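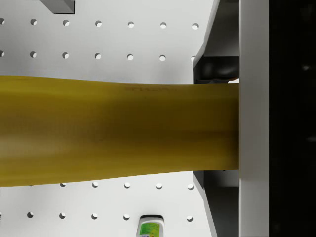
Marjatta Vuorinen keeps a spreadsheet of ways to drop a banana. There are tabs for the ones that slide out, the ones that roll, and the ones that shoot sideways off the fingertips "like a bar of soap," and she is happy to scroll through all of them with anyone who pulls up a chair.

Vuorinen works on grasping at Zandmont, where she has spent the spring comparing grippers in simulation before any of them gets bolted to a real arm. Her colleague Győző Rácz builds the virtual side of it: the objects, the lights, the cameras, the pegboard that everything gets placed against. I talked with both of them for most of an afternoon, and the conversation kept drifting back to fruit.

"People expect me to say the hard object is something tiny, like a screw," Vuorinen said. "Screws are hard, sure. But a banana is sneaky. It's curved, it's longer than your fingers are wide, and the weight is never where you grabbed it. If you take it by one end, the whole rest of it wants to swing. I love it. I could do bananas for a year."

The comparison started with two designs. One, which the team calls Boros, has flat pads on straight parallel fingers. The other, Stostov, has softer curved fingers that wrap a little as they close. Each was run through the same set of simulated picks, 2,000 apiece, with the same arm and the same controller, so that the only thing changing was the hand.

Going in, Vuorinen would have bet on the curved fingers. "Anybody would! You look at them and they look like they want to hold fruit." On the banana, though, Stostov failed 412 times and Boros failed 109.

She made Rácz check it twice. "Three times," Rácz said. "And the third time she stood behind me."

He found no mistake in the counting. What he did find, after going through the failed picks one after another, was that most of the Stostov drops began before the fingers had closed all the way. The curved tips touched early, on one side, and nudged the fruit into a turn. By the time the second finger arrived, the banana was no longer where the controller thought it was. The flat pads touched later and more evenly.

"So then we had a good argument," Vuorinen said. "Is that a bad gripper, or is it a good gripper with the wrong controller? I said controller. Győző said gripper. We had lunch over it."

They settled it by slowing the last bit of the close and letting the fingers stop and wait at first touch. With that one change, and nothing else touched, Stostov's failures on the banana fell to 132. Boros barely moved either way. Rácz still thinks the flat pads are the better pick for a first robot, because they forgive a lazy controller. Vuorinen thinks that's a fair point and also a slightly boring one.

"I want the hand that gets better when you get better," she said. "But if somebody has a week and a deadline, yes, okay, use the flat ones."

A good part of the work went into where to put the camera. The team tried one looking down from above the workspace, one off to the side, and one mounted close in, near the fingers. The overhead view was easy to plan with, Rácz said, and it was fine right up to the last moment, when the gripper's own body covered the thing it was supposed to be grabbing. The side view helped with height and was no use for anything else.

The close view was his favorite, though it took some getting used to. "You get a huge banana," he said. "It fills up everything. You lose the table, you lose your sense of where the arm is. But you see the pad meet the peel, and that's the part I care about. If the object starts to turn, you see it turn."

I asked whether a single close camera would be enough by itself. Both of them shook their heads. Their current setup uses the overhead camera to get near the object and hands over to the close one for the last stretch. The handoff is done by a piece of software they wrote called Lustivex, which Vuorinen described as "a very small program with a very big name." Its job is to decide when to stop believing one camera and start believing the other. Early versions switched back and forth several times in a single reach, and the arm would shiver on the way down.

"It looked nervous," she said. "I felt bad for it."

Then there is the question everyone who works in simulation gets asked, and I asked it too. How much of this will hold up on a real robot?

Rácz took his time answering. His peel is a picture wrapped around a shape, he said, and it doesn't bruise. His banana has one stiffness all the way through. A real one is firm on one day and soft a few days later, and squeezing it changes it for the next try. Friction is the other thing he worries about. He had to choose a number for how slippery the pads are, and he chose it by reading, then guessing, then adjusting until the drops looked like drops he had seen in real life.

"I trust the order more than the numbers," he said. "If one gripper is clearly ahead of another in here, with a few different friction settings, I expect it to be ahead out there. I don't expect the same count. If I got the same count I'd be suspicious."

Vuorinen is less cautious, and she says so cheerfully. What she likes about the simulator is being able to stop a bad pick halfway and back it up, over and over, until she can point to the instant it went wrong. "On a real arm I hear a thump, and then I'm picking up a banana off the floor and making up a story about what happened. In here I can go and look."

The next round adds a third finger to Boros – a short one, set in the palm, meant to steady the long end of whatever is being held. Rácz has already drawn it. Vuorinen has already named its tab in the spreadsheet, and she has a crate of other test objects waiting for both hands once the fruit is done, starting with small bottles and boxes.

They also plan to put both grippers on the real arm this summer. Vuorinen has offered to buy the groceries. "Green ones, yellow ones, and some really spotty ones," she said. "Győző can make banana bread with whatever's left."

"I have not agreed to that," Rácz said.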